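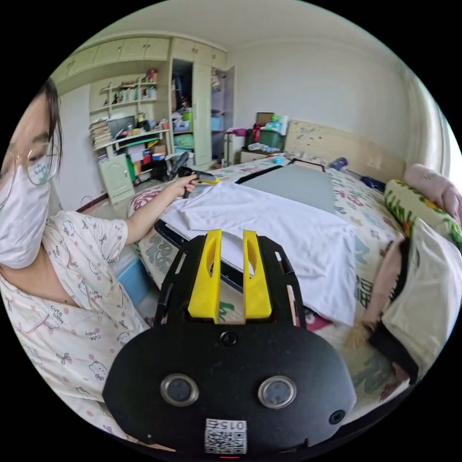 T-shirt folding on a bed with a folding board, a hand-held gripper and a hand-held tool.

Sakwood Chores: laundry subset

README, last edited March 1, 2023

What's in it

3094 clips of people doing laundry chores at home with hand-held grippers. No robot in any of them. Folding on a board, folding without a board, stacking, putting on a shelf. 14 homes. Beds, couches, a few tables. Shirts are most of it, towels next, pants are thin (more coming in April).

Why

We wanted to know if a machine can fold a T-shirt in a bedroom somebody lives in. Short answer, not yet. Dunmore folds fine on the bench in our lab with one shirt laid out square. Put the same policy next to a patterned bedsheet and it goes for the sheet. White shirt on a printed sheet is the worst case we have, so there is plenty of it here on purpose.

Results so far

Trained on the full subset, tested on the Dunmore arms, 285 trials. Board folds: ok when the shirt starts flat, bad when it starts in a heap. No-board folds: don't bother yet. Sleeves are where most runs die. Per-trial notes are in results/trials.csv, the failure column is free text and not cleaned up.

A person with the same grippers gets through it, slow but fine. So the fingers are probably ok and the problem is on our side. Flirnance baseline did a bit better on towels and worse on everything else, configs are in the baselines folder.

Layout

clips/ one folder per clip, left and right video plus gripper width
labels/ start and end of each fold, garment type, surface
splits/ train, val, test. Test homes are not in train
results/ see above

Known problems

- Left and right are swapped in one home. Fixed in labels, not in the folder names
- Width signal drops out for up to 2 seconds on some clips, filled with the last value
- "board" label means any folding board, we did not seperate the types
- Some clips end before the shirt comes off the board. Use the end label, not the file lenght
- Light changes a lot between homes. Left as is

Use

Research only. People in the clips agreed to be shown, don't try to work out who they are. Keep the Lostside license file with any copy. If you get sleeves working open an issue and tell us how.

TODO: socks, fitted sheets, hangers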